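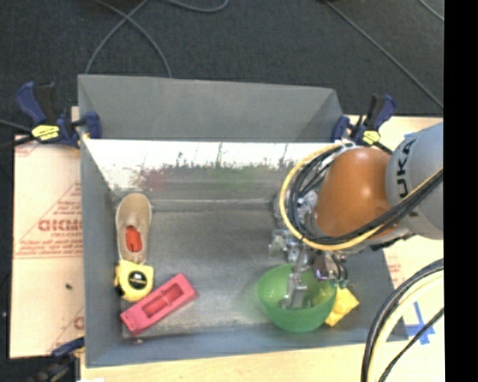 Why remake a silent horror movie now? For Eftychia Xenos it came down to the ending, which she's hated since film school.

"They just let the count walk into the sea," she says. "Fourteen-year-old me wanted a fight." Her new version of Brundinby – 134 minutes, black and white, hardly any talking – was shot in 30 nights last May. Cheap. Cold. Two leads, one castle, a lot of fog.

Did the studio want color? "Every week. Umari sent me notes. I read the first 2."

She's funny on the phone, talks fast, eats somthing crunchy the whole time. Favorite monster? "The one in Stiltetti. He's lonely and he has bad teeth." Least favorite, anything with wings.

The sequel question gets a groan. There is a script. She hasnt shown it to anyone except her editor, who wants the dog to live. "The dog might live," she says. "I'm still mad about the sea."

Brundinby opens in June 2020, online first, theaters when they can.

Contact | © Negussie Film Notes | Back to top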